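How to hand the dish station over to a robot arm (and what your crew does after)

By Nazma Dissanayake, 22/11/2021

Quick write-up, because three sites have asked me for the same thing since October. We run staff kitchens. At Samwood the after-lunch dishes went to an arm, at Zurkorura they're getting ready to. Notes below are from Samwood. Borrow what you like.

Before anything else: rehearse in the simulator. Every layout, every time. Costs you an afternoon and no plates. Do it with the people who work the station sitting next to you, they spot stuff the integrator won't.

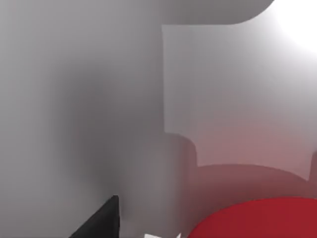
4 min read

Step 1. Write down the job as it is now

Not the job on the rota. The real one. Stand there for a full shift. Who scrapes, who stacks, who goes looking for the missing lids. Wai-kit Yen had the station for years and half of what he did was on no list anywhere: wiping down the counter between loads, pulling chipped cups, telling the line cook they were about to run out of bowls. The arm does none of that. Somebody still has to.

We logged 1,412 items over one week. Only 874 were things the arm could be set up for at the start. Plates, bowls, cups mostly. The rest stayed with people and a good chunk still does.

Step 2. Pick one task

One. We picked moving dishes to the drying rack. Don't let the vendor sell you the whole sink on day one. Umesov (our integrator) wanted to do pans too, we said later. Still later.

Step 3. Build the station in the sim

Measure the counter twice. Measure the reach. Put the rack where your people want it, then see if the arm can live with that. If it can't, talk it over before you move anything. Moving a rack a foot sounds like nothing, but Wenjie Cao is left handed and it wrecked her whole side of the sink.

Then run it from the finger's point of view. Look at what the gripper passes close to. Red things, white things, gray on gray, whatever you've got. Gray on gray was our big headache, so check contrast early.

Step 4. Get the rack right

Took us longest. Start with it empty. Have the arm approach with nothing in its fingers, slow speed, and check the gap to the rods at each slot. Then one plate. Then a row.

Things to check:
- finger clearance at the end nearest the arm
- the utensil cup, if it hangs inside the rack it eats space
- shadows from the rods on the counter, ours confused the slot finding untill we changed the light settings
- whether the rack slides when bumped (put grip pads under it)
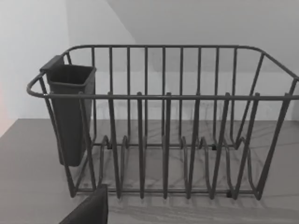
Can people still use the rack while the arm is running?
At our sites the arm has to be paused first. There's a button at each end of the counter, anyone on shift can hit it, and no one needs to ask a lead. Restart takes a few seconds.

Step 5. Redo the shift plan before go-live

We did this late. Mistake. For two weeks people didn't know if they were dish crew or prep crew or what. Yichen Jiang found out from the printed schedule that she'd been moved to prep. Don't do that to anyone. Sit down with each person, tell them the hours, the pay, the new tasks. Put it in writing.

What we ended up with: 4 people on rotation, each one gets a turn as station lead. Lead handles pauses, jams, odd items, plus the wiping and the chipped cups from Step 1. It pays a bit more. It should, it's more thinking.

Step 6. Train on the boring stuff

Pause, clear, restart. That's 90% of the day. We use a tablet app called Cai for the fault log, any log will do, paper is fine. Mingxuan Qian made us write entries in plain words instead of codes and he was right, the night crew started reading them.

In the first month we had 73 pauses. Most were cups put down the wrong way up or something left in the work area. Read the log together weekly, fix the top item, move on.

What changed for people

Less standing with wet hands. Wai-kit's wrist is better, he says. More noise than before, and it's a lonelier station, two people used to talk across that sink all afternoon. We moved the prep table so it faces the lead. Helps a little.

Also the pace. The arm doesn't speed up at rush, so dirty stacks build and folks feel blamed for it. Tell the floor managers that up front, and keep a second tub handy for overflow.

Pans write-up to follow when we get to it. Layout sheets are with Wenjie, ask her for teh newest version, the old one has the wrong counter depth.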